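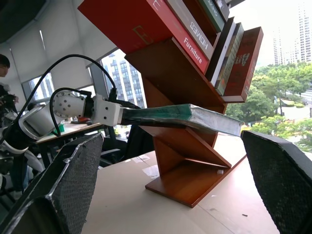 What happens to the people who used to shelve the returns?

Most of them are still at Zomska, on different tasks. Of the 41 people in the returns hall last September, 39 are there today, and the two who left went to the driver pool at their own request. What has changed is how the shift is divided.

Þórarinn Skov has run the returns hall at Zomska, a used-book dealer and lending service, through the whole of the changeover. The hall now uses two-arm cells, bought from Hviid, to put books back on display shelving before it goes out to customer lobbies and reading rooms. Skov was a shelver himself before he became shift lead, and he talks about the cells in terms of cycle times and stoppages.

"The shelf is the hard part," he says. "A straight shelf with a bookend is a solved problem. We have customers who want slanted boards, and on a slanted board every book you add changes where the next one will rest. A person corrects for that without thinking. The cell has to look again each time."

Under the old routine a shelver took a cart, checked each title against a printed list and filled the unit by hand. The list is gone. Jilta, the stock software, assigns a slot to each title, and the cell works through the assignments in order. A book that meets resistance on the way in is backed out and tried a second time. After a second failure the cell stops and puts a request on the operator's screen.

In the first full month there were 714 such requests. The month after that, there were 715. Skov had expected the figure to drop.

"It stayed flat, but the mix was different," he says. "At first it was mostly grip settings. Glossy covers slid, soft covers bowed. We changed the finger pads and adjusted the closing force, and those calls mostly went away. Then we put the thicker hardcovers through, and they brought their own calls."

Answering requests is now a job in itself. An operator covers several cells, clears the stop, and enters a cause code. Skov says the coding was the least popular change of all. Shelvers who had never written anything down during a shift were asked to choose from a list of causes, and for several weeks a large share of stops were logged as "other." He shortened the list and let the operators rename the entries in their own words. "Fat spine" is now an official code.

Pay was settled before the first cell was switched on. Operators are one grade above shelvers, and anyone in the hall could apply after a training course given by Okano, the firm that services the arms. Some did not want to.

"I have people who like handling books and do not like screens," Skov says. "They do repair, sorting and the odd sizes. There is enough of that work now. I can't tell you there will be enough of it in three years, and I have told them so."

He lists fewer wrist and shoulder complaints as a gain, and noise as a loss. The hall used to be quiet enough for a radio. Breaks have changed too: they are staggered so that the cells are always covered, and the whole crew no longer sits down together at 10 a.m. Skov has asked for one common break per shift to be put back, with the cells idle for the duration. The request is with the site manager.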